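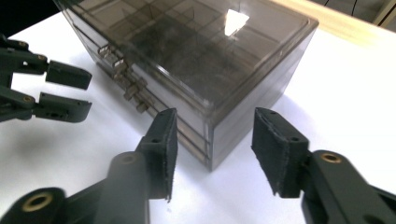 Tinted plastic organizer with stacked drawers, on a white tabletop.

Music > Opinion > Recordings

Print the Number of Edits
By Brock Campbell
April 18, 2022
44 shares | 8 comments

The booklet of a chamber music recording lists the microphones, the hall, the makers of the instruments and sometimes the strings. It does not list the number of splices. I think it should, in the same small type and with the same lack of comment.

The case that prompted this is the new Stojanovska Quartet disc on Prurnero, recorded in the old chapel at Dranholm. Trinidad Lagman produced it and was willing to give me the figure: 133 edits in 44 minutes of music. She did not regard it as a confession, and I do not report it as one. By the standards of the trade it is a moderate number. Most of the edits fall in the finale, where the second violin has a long run of string crossings under a sustained cello line, and a squeak in one part spoils the take for all four.

I listened before I had the figure and again after. On the first hearing I marked two places that I took for joins. One was a breath that stopped too early. The other was a change in the decay after a rest, where the chapel seemed to lose half a second of its reverberation. Lagman confirmed the first. The second was a single take, and what I had heard was the players damping their strings. So my ear is a poor instrument for this purpose, and I suspect most reviewers' ears are no better.

That is an argument for printing the number. Critics regularly praise "long-breathed" phrasing and "live" tension in recordings. Without knowing where the joins are, we cannot say whether the long breath belongs to the quartet or to the person who assembled it. Both are skills. They should be credited to the right people.

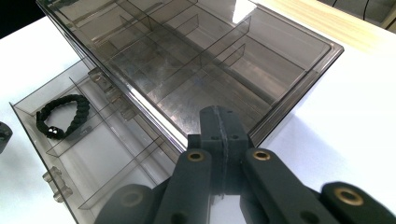 What the number would not tell us

A raw count is a blunt measure. Thirty edits inside one slow movement may do more to its shape than 100 spread over a fast one. A splice at a rest, between two takes at the same tempo, changes little. A splice in the middle of a crescendo joins two different plans for that crescendo, and the listener gets a third plan that was never played. A useful credit would give the count for each movement and the length of the longest unedited stretch. On the Stojanovska disc that stretch is nearly eight minutes, in the Mudo quartet's opening Adagio, and it is the best playing on the record.

The usual objection is that buyers would treat the number as a score, low being good. Some would. Labels would then be tempted to issue rougher takes to keep the count down, and a few would do so. I accept that cost. Intonation that is slightly wide in one chord does less harm than a rubato that has been averaged out of three sessions.

A second objection is that producers do not keep the number. They do. Every current editing program stores its list of joins with the session, and reading it off takes a minute. Prurnero has another quartet disc due in May, and there is room on the back page of the booklet, under the microphones.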